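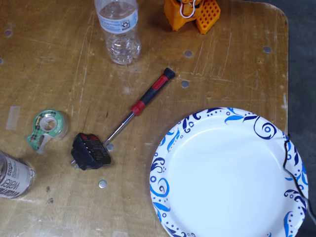
What is allowed to stay on the bench while the arm is enabled?

Only things named on the bench sheet for that session. If an object isn't on the sheet, it comes off the table before the drives go on, or it gets added to the sheet. Either will do.

Search tickets, guides and parts

Ticket 636: gripper faults on close, sheet and bench disagree
2021-02-06, by Hurker Bench Support

Reported by: Mamholm site, day bench
Equipment: Ots two-finger gripper, Zonudach logger
Priority: raised as Urgent, lowered to Normal, raised again by the reporter in capitals

Original report

Gripper stops part way through closing and throws "unexpected contact". We restart it and it does the same again. We have restarted it 12 times. Please send a new gripper.

First reply

Please don't restart it a thirteenth time. The fault is latched on purpose, so that a person goes and looks at the fingers before clearing it. Section two of the bench rules covers this, and it's short. Could you send the logger file and the bench sheet for the session?

Reply from site

Logger file attached. What is the bench sheet?

Second reply

The bench sheet is the page you fill in before enabling the arm. It lists each object on the table, its widest dimension, whether the arm is meant to touch it, and who has the stop button. We found yours on the shared drive. It was last edited in May and says "usual stuff".

We have some sympathy. Every bench has usual stuff. The trouble is that the gripper loads its contact limits from the sheet, and it has no entry for "usual stuff", so it falls back to the smallest object class and treats anything wider as a collision. It was set up to do this, and for once the software has read the rules more closely than the people have.

Findings so far

The close profile in the logger file is a clean one. Fingers come in at the set speed, meet something at an opening of 65 mm, and stop. Nothing is bent or slipping as far as the numbers show. The force trace rises as it should and falls when the drive lets go. We wouldn't replace a gripper on this evidence, and the stores desk wouldn't let us.

What does need attention is the order in which things are done. The log has the drives coming on, then a limit file being loaded, then the drives staying on while somebody edits the sheet. The rule is sheet first, limits second, drives last. Doing it backwards gives you a live gripper running on whatever the previous session left behind,

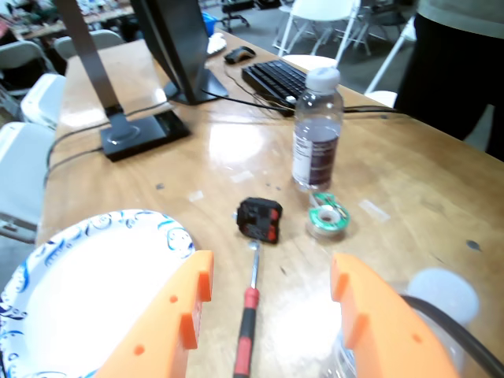
and the previous session may have been handling something a good deal narrower than a bottle. If you have to change the sheet halfway through, disable the drives, make the change, reload, and enable again. It takes less time than writing to us.

Cables count as objects too. We get asked this a lot, usually afterwards. A cable that can be reached by the fingers goes on the sheet as "do not touch", or gets moved out of reach. The same goes for screwdrivers, plates and anything with liquid in it. Liquids need their lids on, and go on the sheet by name. "Drink" is not a name.

Anyone beside the table during a run has to be on the sheet as well, under "people in reach". You needn't give a dimension for them.

What we asked the site to do

1. Clear the fault once, after looking at both fingers and the gap between them.
2. Write a new sheet from scratch. Please resist copying the old one.
3. Load limits with the drives off and wait for the Zonudach light to go steady.
4. Run one slow close on a single bottle, with someone at the stop button who is doing nothing else. Reading messages is something else.
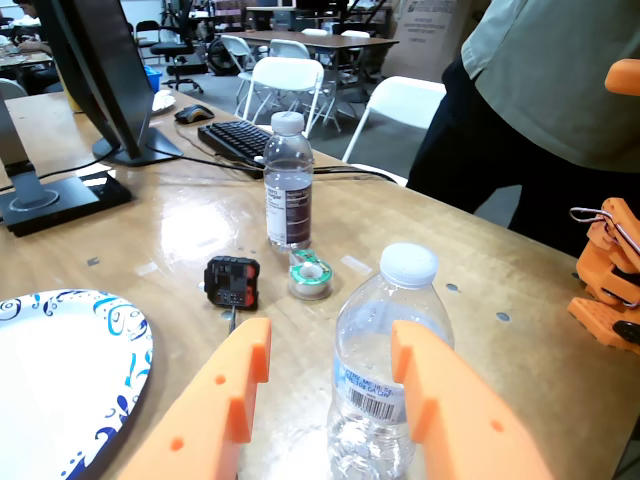 Water bottle between the orange fingers, second bottle and small spool further back.

Reply from site

Did all four. Closed on the bottle without a fault. Second try at normal speed also fine. Can we keep the new gripper request open just in case?

Third reply

No, sorry. We've closed the parts request and left the ticket itself open for a week. If the fault comes back, send the logger file and the sheet together, in one message. The file on its own tells us what the gripper did, and we still have to guess what it thought it was doing.

Two loose ends. The template now refuses to save if the object column contains the words "usual", "misc" or "etc". Three other sites have already complained, so we expect a small rush of tickets on Monday. And the old sheet is still on your drive under the same name with "final" on the end. Please delete it.

Status: monitoring
Linked guide: Bench rules, section two, latched faults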